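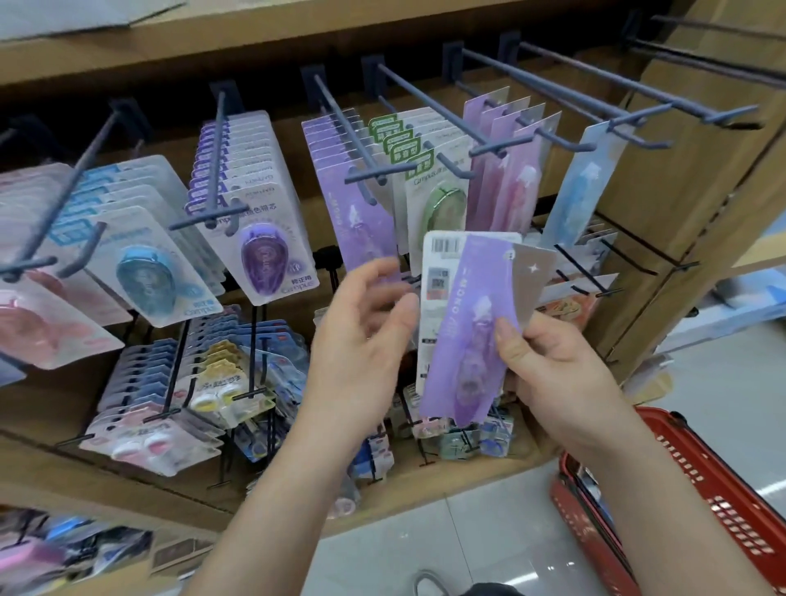
Does it matter which correction tape you buy?
More than the price would suggest. A bad one gets used twice and then lives in a drawer, and a decent one gets carried about until it runs out.

I have strong feelings on this because I write by hand for most of the working day, in ink, and I make mistakes. I used the bottled fluid at school and never liked it. It went lumpy at the neck and you had to sit and wait before you could write over it. Tape did away with the waiting, and I moved over for good when I started at Jevska, where every delivery sheet is still filled in by hand and the carbon has to be legible. I have been buying the stuff ever since, usually in twos.

My complaint is with how it is sold. Correction tape now takes up as much room in a stationery shop as pens used to. There are oval ones, round ones and ones shaped like a pen. They come in pink, lilac, pale blue and green, on cards to match. I don't mind the colours. A purple one is easier to find in a bag than a grey one, and if a thing is going to sit on your desk all year it may as well be pleasant to look at. But the colour is the only part of it you can judge in the shop. Everything else is sealed behind plastic.

What I want to know before paying is simple. Does the tape lie flat or does it lift at the end of a stroke? Does it take fountain pen ink? Can the slack be wound back when it loops, and it will loop? Can it be refilled? Some cards answer one of these. I have yet to buy one that answered all 4 in print large enough to read without my glasses.

Shape is worth a word. The pen-shaped ones look clever and they fit a pencil case, but I find them awkward. You hold them as you would a pen, and the tape wants to be pulled along the line at a steady angle, so on a long word my wrist gives up before the end. The oval kind sits under the palm and goes where you push it. Left-handed friends tell me the opposite, which is a good argument for letting people try one.

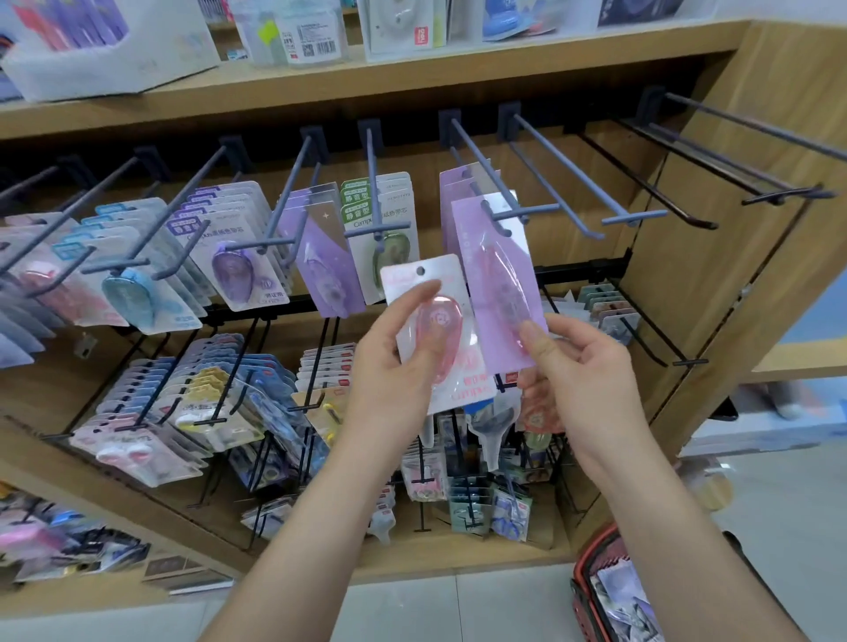
Trying one costs a shop very little. Pens have had a scribble pad beside them for as long as I can remember, and people use it. One open dispenser on a string, next to a pad with some lines already written on it, would sell more tape than any amount of lilac card. Spahić, the shop near the tram stop where I used to live, did this for a while. You ran it over the word and you knew. I bought the same Ano dispenser there for 9 years, mostly because I had tried it first.

Then there are the quiet ones. You see packs marked as silent now, 静音型 on some of them, and I used to think this was a bit of nonsense. I changed my mind in February, in a reading room, sitting across from someone whose dispenser clicked like a bicycle wheel. If you study in a library, pay for the quiet one.

My last point is refills, and I will go on making it. Where a shop stocks them, they tend to hang low down while the new dispensers have the good hooks at eye level. I would swap them over. The case on my desk is an Ernilix. It has had 2 refills and the wheel still turns as it should — the cap is cracked, but it was never much of a cap. Throwing away a working case because the tape has run out is wasteful, and most of us do it only because we didn't see the refill hanging by our knees.

April 3, 2018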